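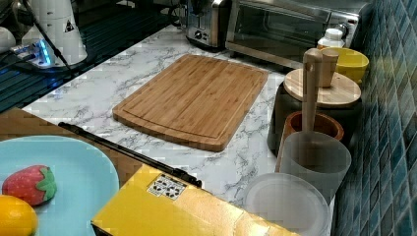 Fil sur l'entretien des planches à découper en bois et en bambou. On me pose la question toutes les semaines au magasin, donc je mets tout au même endroit. 1/17

Le bambou n'est pas du bois, c'est une graminée. Les lamelles sont collées puis pressées. Pour l'entretien, ça change peu de choses. Pour les couteaux, c'est plus dur que le hêtre ou le noyer et le fil s'use un peu plus vite. 2/17

Lavage : eau chaude, une goutte de liquide vaisselle, éponge côté doux. On lave les deux faces, même si une seule a servi. Une planche mouillée d'un seul côté se voile. 3/17

Pas de trempage dans l'évier. Pas de lave-vaisselle, même en programme court, même « juste une fois ». J'en vois revenir fendues au niveau des joints après un seul passage. 4/17

Séchage : un coup de torchon, puis debout sur la tranche, avec de l'air des deux côtés. À plat sur le plan de travail, le dessous reste humide. 5/17

Si vous avez une rigole à jus, passez un coin de torchon dedans. L'eau y stagne et c'est souvent par là que la planche noircit. 6/17

L'huile. Prenez de l'huile minérale de qualité alimentaire (paraffine liquide), ça se trouve en pharmacie. Pas d'huile d'olive ni de tournesol, elles rancissent et la planche finit par sentir. 7/17

L'huile de lin marche aussi, mais il faut la prendre pure, sans siccatif, et attendre plusieurs jours qu'elle durcisse. Un flacon de 100 ml suffit pour plusieurs planches. 8/17

Quantité : une cuillère à soupe par face pour une planche moyenne. Étalez au chiffon, laissez une nuit, essuyez l'excédent le matin. 9/17

Pour une planche neuve, faites-le 5 fois la première semaine. Ensuite une fois par mois. Si l'eau ne perle plus en surface, c'est le moment. 10/17

Odeur d'ail ou d'oignon : gros sel et un demi-citron, on frotte, on laisse 10 minutes, on rince, on sèche. Ça n'enlève pas tout, mais c'est nettement mieux. 11/17

Taches de betterave ou de curcuma : même méthode. Ce qui reste part avec un ponçage léger au grain 180 puis 240, dans le sens des fibres. Dépoussiérer, laver, sécher, huiler. 12/17

Viande et volaille crues : gardez une planche à part. Une deuxième planche bon marché fait très bien l'affaire. Je marque les miennes au feutre sur la tranche. 13/17

Côté produits, j'ai utilisé la cire Motano pendant deux ans. Elle s'étale bien mais elle laisse un film un peu collant quand il fait chaud. Depuis avril je suis passée à celle de Plavon, plus sèche au toucher. Les deux vont très bien par-dessus l'huile, pas à la place. 14/17

Planche voilée : posez-la côté bombé vers le haut, un torchon à peine humide dessous, un poids dessus, et attendez un jour ou deux. Si elle a moins de 17 mm d'épaisseur, ça tient rarement longtemps. 15/17

Quand la jeter : fente qui traverse, lamelles qui se décollent, noir qui ne part pas au ponçage. Des traces de couteau, même nombreuses, se poncent. 16/17

Pour ceux qui sont près de Nistville : je ponce et j'huile vos planches à la boutique le samedi matin, il suffit de les apporter propres et sèches. Les questions sous ce message, je réponds ce soir. 17/17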